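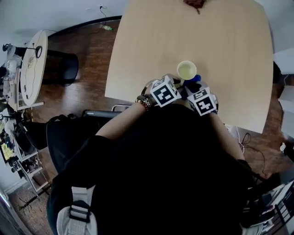 My project this term was redoing the living room of a small rental on Brestcombe Street, and I had 500 dollars to do it with, paint included. The owner, Mirta Cabral, wanted it to feel like the desert without a single cactus print anywhere (her one firm rule!). So I started with color and pulled everything toward sand, clay and a dusty green. Pale beige wood with a faint grain, like the table with the curved outline, ended up being my anchor, and I matched the wall color to it before I bought anything else.

I tested four paint samples on the wall behind the couch. Malura looked great in the morning and went pink by dinner, so that was out. I went with Salinas, a flat warm white, and two coats covered the old gray just fine. The trim I left alone, mostly because I ran out of weekend.

The rug was the hard part. Weltine had a woven one in rust and cream that I loved, but it ate up nearly half the budget, and I went back and forth on it for five days. I bought it. That meant no new curtains, so I dyed the old ones in a bucket on the porch (two of them came out a little streaky, and Mirta says she likes those best).

If I did it over I'd plan the lighting first. The ceiling fixture is still the original one and it throws a bluish light over all that nice warm paint. I've got a clay table lamp picked out and I'm hoping to add it in June, once Mirta has lived with the room for a while.

Last updated: April 2026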